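Saturday, late

I have a table. I want it written down, in case the leg situation worsens and I need to prove I was once a person with a table.

It came from the Bostdale place out past the tile warehouse, and it cost 209 dollars, a number I have now said aloud to four people in four different tones. To my mother it was a steal. To Salma it was an investment. To the man at the loading dock it was daylight robbery, and he agreed with me and did not lower it.

The old one went to the curb at nine this morning and was gone before I had finished my coffee. Six years of dinners and two tax returns, and it couldn't stick around for twenty minutes. I had written FREE, WOBBLES on a piece of cardboard and whoever took it left me the cardboard.

Assembly was supposed to take an hour. The instructions are one folded sheet with 21 steps, and step 8 shows a smiling figure holding a leg in each hand as if he has just caught them. I did steps 1 through 7 in good spirits. Step 8 I did three times. By step 12 I was calling the thing Lemma, which is the name printed on the box, in the voice you use for a dog that has found something dead.

Salma Zerouali came up from 2B around noon with her own screwdriver set, having heard me through the floor. She looked at the sheet, turned it over to see if there was a better side, and built the rest more or less from spite. I held things. I am good at holding things. She says one leg is a hair shorter than the others and I say it is the building, and we have agreed to leave it there until somebody spills soup.

Then I wiped it down. The bottle of Vumik under the sink says it is safe on all sealed surfaces, and I stood there for a while wondering whether mine was sealed and how a person would find out. In the end I used a damp cloth and then a dry one, like my grandmother, who never read a bottle in her life.

I had forgotten what it is to have a flat surface with nothing on it. The pale grain, the light coming across it, those long curved lines like a map of hills somewhere dull and pleasant. I went around it twice. I even bent down to look along the top, the way men look at pool cues.
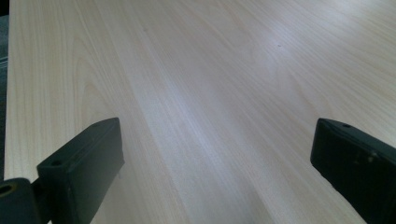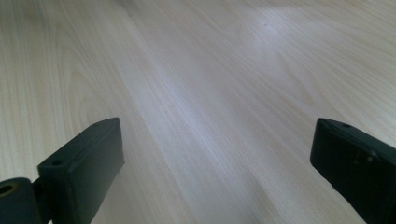 So I made rules. No mail on the table. No keys. No laptop after dinner, no laundry waiting to be folded, no bag of oranges left there until the oranges have opinions. Plates, elbows, and on a good day a book. Salma asked if I wanted her to have them notarized, and then she put her screwdriver set down on it, right in the middle, while she looked for her shoes. I said nothing. I want that recorded too.

By four o'clock the rules had been amended to allow one item of mail, the electric bill, which is too important to be put away where I won't see it. By five there was a mug. I used a coaster, and the coaster is cork and ugly and came free from a bank, so I suppose it's furniture now.

The speck business is going to be a problem for me. A dark table forgives. On a light one I can spot a crumb from the hallway with my glasses off, and I have already gotten up twice during this entry to press a fingertip on something and see whether it lifted. Once it did. The other one I'm not discussing tonight.

Ate dinner at it - eggs, toast, the last of the pickled beets, which I carried over with both hands like a bomb technician. Nothing spilled. It rocked a little when I cut the toast. It's the building.

Tomorrow: return the spare bolts, or at least find out why there are spare bolts. Buy felt pads for the chairs. Call my mother back and tell her yes, it's real wood, and then change the subject.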